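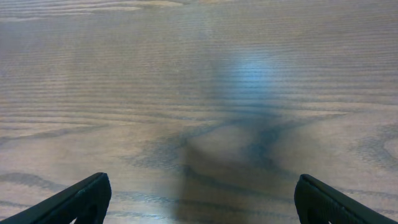
Farnelville, 2020-06-30

How to refresh an oiled timber tabletop

An oiled table needs a new coat when water stops beading on it and starts leaving dull patches. For a table that gets daily meals, that's usually once a year. I do ours in winter, when we aren't eating outside and the dust is down, but January is fine too if you keep the table out of direct sun while the oil goes on.

These instructions are for a solid timber top with a penetrating oil finish. They won't work on polyurethane or lacquer, and they shouldn't be used on veneer unless you're very sure how thick it is. To check what you have, put a few drops of water somewhere out of the way and leave them for 16 minutes. If the wood underneath has darkened, the finish is oil and it's worn. If there's no change at all, it's either sealed or doesn't need doing yet.

What you'll need

Sandpaper in 180 and 240 grit
A cork sanding block
Methylated spirits
Hardwax or Danish oil, clear
Lint-free cotton rags (old T-shirts are good, old towels are not)
A white nylon pad
Nitrile gloves
A metal bucket of water

Our top measures 1430 mm by 800 mm and a 375 ml tin does it twice over with plenty left. Buy the small tin. Oil skins over once it's been opened and the last third of a big one usually goes to waste.

Cleaning

Take everything off the table and wipe it with warm water and a small squirt of dishwashing liquid. Wring the cloth out hard. Go over it again with plain water, then dry it straight away with a towel and leave it overnight.

Next day, wipe the whole surface with metho on a clean rag. This lifts grease that the detergent missed, mostly at the ends where people rest their forearms. Open a window and keep it away from the heater or any flame. Old wax polish will come up grey on the rag, and if it does, keep going with fresh rags until they come away clean.

Sanding

Start with 180 on the cork block and go with the grain, full length strokes, light pressure. You're taking off the rough top layer and don't need to get back to bare timber. Water rings generally come out at this stage. Black marks usually don't – those are iron stains and need oxalic acid, a separate job.

Don't concentrate on one bad spot. It makes a dish you can't see until the oil is on and the light comes in low from the side. Spread the sanding out over a wider area and put up with a faint mark if you have to.

Follow with 240, then vacuum with the brush head and wipe with a barely damp rag. Let it dry for an hour.

Oiling

Stir the tin, don't shake it. Pour a small puddle and spread it along the grain with a folded rag, working in strips from the far side towards you. The coat should look wet but not pooled. Do the edges as you go, and the end grain twice, as it drinks more than the rest.

Wait for the time given on the tin, then wipe off everything that hasn't soaked in. Be thorough about this. Oil left on the surface goes tacky and stays that way for weeks, and the only fix is to rub it back with more oil on the nylon pad.

Leave it overnight with some air moving through the room. Rub lightly with the dry nylon pad, wipe off the dust, and put on a second coat thinner than the first. Wipe that one off as well.

Rags

Oily rags can catch fire by themselves if they're scrunched up in a bin. Soak them in the bucket of water as you finish with each one, then lay them flat outside on concrete, one layer thick, until they're stiff. After that they can go in the rubbish.

Using the table again

You can put light things on it after a day. Keep hot plates, wet glasses and tablecloths off for 6 days, and don't use detergent on it for a fortnight. It will smell for the first few nights.

Between coats, a damp cloth is enough. If one end wears faster than the other, sand that end with 240 and oil it, feathering into the rest. The colour will look uneven at first and evens out over a month or so.

Encarnación Montoya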